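Skip to content | Course home | Week 5 | Week 6 | Week 7 | Labs | Contact

Looking After a Two-Arm Pick Cell
Handout for Week 6, Robot Systems Upkeep
Senga Baxter

Reading time: 8 minutes

Welcome back! Last week we talked about drives and brakes, and I promised you a week on the whole machine. We're staying with one robot the entire time, the two-arm unit in the Munro lab that we call Flereo. You'll get more out of knowing one machine really well than from skimming six of them, and this one is a joy to learn on, since nearly everything that wears is somewhere you can see it and put a hand on it.

Bring the printed checklist, a flashlight, and your lab notebook. Long sleeves get rolled up or taped. Read sections 1 through 3 before the lab session, and section 4 whenever you like.

1. What the cell does, and why that matters for upkeep

Flereo moves produce between open shelving and a basket on the floor. That's the whole job. It sounds gentle, and the loads are small, but look at what it asks of the arms. A high cubby means a long reach forward with the wrist bent, and a basket on the floor means the opposite, elbow extended and gripper pointing down. The cables follow all of that, every cycle.

So before you open the checklist, I want you to stand beside the cell and work out where its cables get bent the hardest. Don't touch anything yet. Watch one slow cycle at the training speed and mark your guesses on the arm outline in your notebook. People almost always circle the shoulder, and the shoulder is fine. The wrist is where the action is.
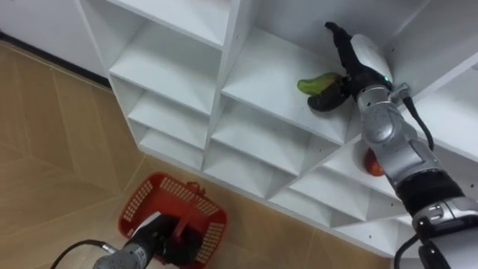 Photo: Teun Van der Linden / Munro lab

Look at the black cable running from the right gripper's wrist, down the outside of the arm and over the edge of the shelf. An edge like that one is worth your full attention. The panel is smooth, but it's thin, and a thin edge puts all the pressure on a short stretch of cable jacket. The other arm has a different worry: its cable leaves the side of the wrist in a loop and ends in a metal connector, and a loop that sits low is a loop that can catch on a basket rim.

Write down both places. They are items 3 and 4 on the checklist, and by the end of the session you should be able to find them with your eyes closed (please don't).

2. The start-of-session check

Power is off and the stop button is pressed in for all of this. The arms will be in the rest pose. If they aren't, call me over before you go any further.

Item 1. Floor. Walk the area in front of the shelves. Pick up anything loose, dropped stems included. The basket goes on its tape mark with the handle at the far side, toward the shelving. A handle on the near side sits right in the left arm's path.

Item 2. Shelving. Push gently at a top corner, then at the middle. You're feeling for rock. The whole unit is held together by fasteners in panel, and panel loosens with use. If you feel movement, find the screw before you run anything. A shelf that has shifted a little sideways will give you a day of strange grasp failures, and you'll spend that day blaming the vision software.

Item 3. Right arm cable. Run two fingers along it from the wrist down. Slowly! You want to notice a flat spot, a nick, or a place that feels stiffer than its neighbors. Shine the flashlight along the jacket at a low angle and scratches jump right out.

Item 4. Left arm cable and connector. Check that the connector is fully home. Then lift the loop with one finger and let it drop. It should fall away from the fingers of the gripper, never toward them.

Item 5. Fingers. Open and close each digit by hand through its free range. It should feel even. Grit in a finger joint feels like a tiny click, and once you've felt it you'll never confuse it with anything else. Produce leaves a film, too, so wipe each finger with a cloth dampened in plain water and dry it.

Item 6. Wrapped segment. The wrap on the mid-section keeps the cable from wandering. Look for a lifted end. If there's one, press it down and see whether it stays. If it doesn't, that arm gets rewrapped today.

Power up only after all six are initialed. Wait for the gripper lights before you send a command. On our machine green means the hand has reported in and is ready. It says nothing about whether the hand is calibrated, and mixing those two up is the most popular mistake in this lab.

3. Finger calibration, step by step

My favorite part! Calibration tells the controller where "open" and "closed" are for each digit. It drifts as the tendons settle, and it always needs redoing after a hand has been off the arm.

Set the cell to training speed. Move the arm you're working on to the service pose, well clear of the shelves. The other arm stays parked.

Open the Votus panel and pick the hand. Check the side twice. Both hands look the same in the menu.

Start the routine with nothing in the grip. The digits will open to their stops, pause, and curl in one at a time. Keep your own fingers out of there.

When it finishes you'll see a closing count for every digit. Our target is 496. A digit within 2 of that passes. Outside it, run the routine once more before you adjust anything, as a cold hand often comes right on the second pass.

If it fails twice, turn the small trim screw on that digit by a quarter turn and repeat. Quarter turns only. Kenneth Nisbet, who ran this lab before me, kept a jar of the screws that people had turned all the way out, and the jar is still on the windowsill.

Then do the soft test. Place a ripe tomato in a middle cubby and run a single pick at low force. Turn it over afterward and look at the underside, where the fingertips were. A dent means the closing position is too deep for that digit even if the number passed. Follow with something long and smooth, such as a cucumber, because a long item will turn in the grip when two opposing digits don't agree. You want both tests. I've seen hands that were perfect with round things and hopeless with long ones.

Log the counts, which hand, and your initials. A single line in the log is plenty.

4. Cable replacement

You won't do this in week 6, but read it now so the lab demo makes sense.

We change wrist cables every 200 hours of running, or right away if item 3 or 4 turns up damage. The new cable comes from Volton in a flat coil. Let it hang straight overnight first. A cable fitted with its coil memory still in it will try to curl back, and it will curl into the fingers.

Route it down the outside of the arm, and leave slack at each joint before you tie anything. To find out how much, move the arm by hand to the highest cubby, then to the bottom of the basket. The cable should never go tight, and it should never hang low enough to hook on a shelf. Those two wishes pull against each other, and finding the happy middle is a real craft. Tie loosely, check both poses again, then snug the ties. Cut the tails flush. A tie tail is sharp enough to open a knuckle.

After that, run 50 slow cycles with someone watching the wrist the whole time. Yes, the whole time. Swap with your partner halfway.

For your notebook

Sketch the right arm in its highest reach and mark the contact point between cable and shelf. Propose one change to the routing or to the shelf edge, and say what it might make worse. Half a page is fine. Hand it in by Sunday, either on paper in my mailbox or through the course page.

Spare cloths are in the second drawer. The flashlights are not spares, please bring them back.

Previous: Drives and brakes | Next: Reading the fault log

Comments (4)

Morven Menzies
For item 4, is the loop supposed to fall away with the hand pointing straight down too? Ours only does it in the rest pose.

Senga Baxter
Good catch, Morven. Check it in both. If it only works at rest, rotate the strain relief a little and try again. I'll add that to the sheet.

Felicja Domański
We had a digit that passed at 496 and still dented the tomato every time. Trimmed it a quarter turn and it stayed inside the limit with no dent. So satisfying!

Teun Van der Linden
Could we try a strip of edge trim on the shelf for the notebook question, or does that count as changing the cell? I have some left over from the bench.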